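How Does a Gripper Pick Things Up?
by Silviu Manole
2018-08-12

Try something for me. Pick up a pencil. Easy, right? Now put on the thickest winter mittens you own and try again. Your hand is just as strong as before, but the pencil keeps sliding away. People who build robots run into that problem all the time, and I get to spend my days playing with it.

A gripper is the part of a robot that does the grabbing. The ones I test have two fingers that squeeze toward each other, a bit like the tongs you use for salad. I don't even need the rest of the robot! I hold the gripper in my own hand, and a camera on it looks out past the fingers, so I can see what a robot would see as it reaches for something.

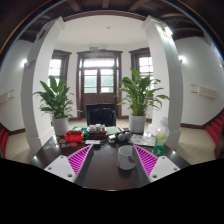 My first question is always "will it fit?" The fingers have to open wider than the thing they are going to grab. If I come in crooked, one finger bumps the mug and pushes it across the table before the other one gets there. You do this too when you reach for a glass in the dark.

My second question is "what are the fingers made of?" This spring I compared two kinds of pads. The Neltine pads are hard and smooth. The Flanomer pads are soft and have ridges on them, like the bottom of a sneaker. I tried each kind on 18 different things from the kitchen and the office and wrote down what slipped.

The smooth pads did fine with boxes. Boxes have flat sides, so there is lots of pad touching lots of box. Round things were another story -- a hard, flat pad only touches a round thing along a skinny line, and that isn't much to hold on with. Soft pads squish a little and wrap around the curve. More touching means more friction, and friction is the rubbing force that stops things from sliding.
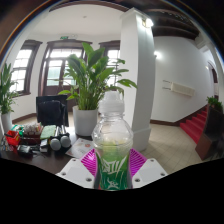
Then there is squeezing. Squeeze an egg too softly and it drops. Squeeze it too hard and, well, you need a paper towel. I went through eight eggs in April. (I did eat the ones that survived.)

Want to test grippers at home? Get a pair of kitchen tongs and pick up a plastic cup, an orange and a sock. Now wrap rubber bands around the ends of the tongs and do it all over again. Write down which things got easier and which got harder. I think the sock will surprise you -- it surprised me!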